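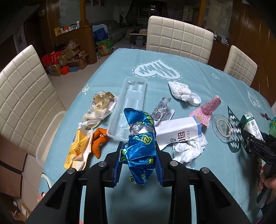
Gelura 803 Printed Table Cover

Item no.: 803
Range: Gelura Everyday
Supplied by: Solevent Home Supply
Availability: 1,124 in stock at the Vlachou warehouse

The Gelura 803 is a wipe-clean cover for dining and kitchen tables that also get used for other work: sorting household waste, emptying bags, opening parcels, children's crafts. The print face is coated. The reverse is uncoated and brushed to reduce slip on polished table tops.

Print

Pale blue-green ground with large motifs spaced well apart. The pattern includes a heart outline in white with a dashed border, a sun, dark green areas with zigzag or wavy lines, and white lettering in a dashed speech bubble. Motifs do not all face the same way. The repeat is long, so a cover cut for a small table may not include every motif. Specify the motif wanted at the center when ordering a cut length.

Small clear items such as lids and blister trays are harder to pick out over the white lines than over the plain ground. For sorting tasks, a cut with more plain ground at the center is the better choice. 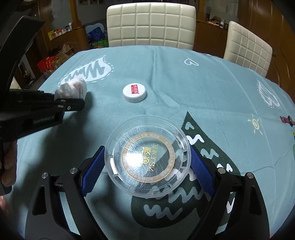
Gelura 803 with speech-bubble motif. Clear lid, plastic bag and bottle cap not included.

Specification

Format: rectangular, cut to order or standard
Hem: 6 mm, single fold, two long sides
Short sides: cut edge, unhemmed
Surface test: 300 wipe cycles with a damp cloth, no visible print loss (Solevent in-house test)
Seams: none in standard sizes
Machine wash: no
Iron: no

Sizing

Measure the table top and add the drop required on each side. Where chairs with thick or quilted backs are pushed in close to the table, keep the drop short. A long drop catches on the chair seat and pulls the cover off square. Covers for extending tables should be ordered for the extended length.

Cut lengths are measured flat and unstretched. Ordered lengths cannot be joined.

Use and care

Unroll print side up and leave flat overnight before use. Fold lines from shipping will relax at room temperature - do not use a hair dryer or steam.

Wipe with a damp cloth and mild dish soap. Dry before folding. Remove oil and sauce from opened food packaging promptly; chili oil in particular can leave an orange mark on pale areas. Solvent cleaners and bleach will dull the coating.

The cover is not a cutting surface and is not heat resistant. Use a trivet under pans. Foil edges and the corners of rigid plastic trays can scratch the coating if dragged.

Ordering

Standard sizes ship rolled. Cut lengths ship folded unless a roll is requested at checkout, and are not returnable unless faulty. The same print is available as a shelf liner in the Uda range, listed separately. Shade can vary between print batches, so order covers for adjoining tables together.

Page revised August 2020. Covers from earlier batches have a wider hem; all other data unchanged.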